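**Ticket 3772: las etiquetas de la tienda salen desplazadas al imprimir**

Estado: resuelto, pendiente de confirmar por el cliente
Cliente: Cliltetti (juguetes y menaje infantil)
Programa: Stuvico, módulo de etiquetas
Abierto por: Flurina Hollenstein

**Descripción del cliente**

Desde la actualización de marzo, las etiquetas de precio salen movidas hacia abajo. La primera hoja sale bien, la segunda un poco peor, y en la tercera el código de barras ya cae encima del corte. Son hojas de 33 etiquetas. Antes de actualizar no pasaba. Tenemos 157 artículos por etiquetar y la campaña empieza pronto.

**09:10**

He tomado el ticket. Pido a Flurina tres cosas: el PDF que genera Stuvico, el modelo de la impresora y una captura de los márgenes. Le ruego que no cambie todavía nada en la plantilla, para que podamos comparar.

**09:45**

Recibido el PDF. Lo abro y mido con la regla del visor: en el PDF las tres páginas son iguales, el desplazamiento no existe. Entonces el error nace entre el visor y el papel.

**10:20**

Flurina imprime desde otro ordenador, con el mismo archivo. Sale correcto en todas las hojas. Comparamos los dos equipos:

- Equipo del mostrador: tamaño de papel «Carta», escala «Ajustar a página».
- Equipo del almacén: tamaño «A4», escala «100 %».

Le pido que ponga el mostrador igual que el almacén.

**10:50**

Mejora, pero no del todo. La primera y la segunda hoja están bien, en la tercera queda un desplazamiento pequeño. Mi primera explicación era incompleta, pido disculpas por esto. Miro el registro del controlador y veo que la opción de alimentación está en «Papel normal». Las hojas adhesivas son más gruesas y pueden patinar en el rodillo.

**11:15**

Cambiado a «Etiquetas» y bandeja manual. Flurina imprime tres hojas seguidas y las tres salen en su sitio.

**11:30**

Segunda consulta en el mismo ticket: en la ficha de las cocinas de juguete, la foto del artículo no aparece en la vista previa de la etiqueta grande. He probado con una foto de cocinita con su sartén naranja, y en mi equipo se ve.
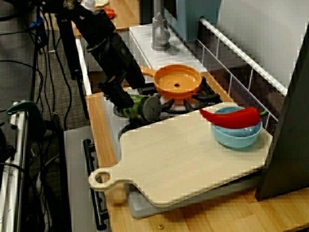
*Mathias Lanz*

Con la foto de prueba la vista previa funciona, así que el módulo no está roto. Las fotos de Flurina están guardadas en una carpeta con un acento en el nombre («Catálogo»), y la versión nueva no lee bien esta ruta. He renombrado la carpeta a «Catalogo» en una copia, y las fotos han vuelto. He avisado a Seul-gi Oh, de desarrollo, para que lo corrijan en el programa.

**Pasos para el cliente**

1. En el mostrador, dejar guardado el perfil con A4, 100 % y «Etiquetas».
2. Renombrar la carpeta sin acento y actualizar la ruta en Ajustes > Imágenes.
3. Cerrar y abrir Stuvico.
4. Imprimir una sola hoja de prueba antes de la tirada completa.

Si después de reiniciar el ordenador el perfil vuelve a «Carta», escríbanme en este mismo ticket, por favor, y no abran uno nuevo. Dejo el ticket en espera hasta la respuesta de Flurina.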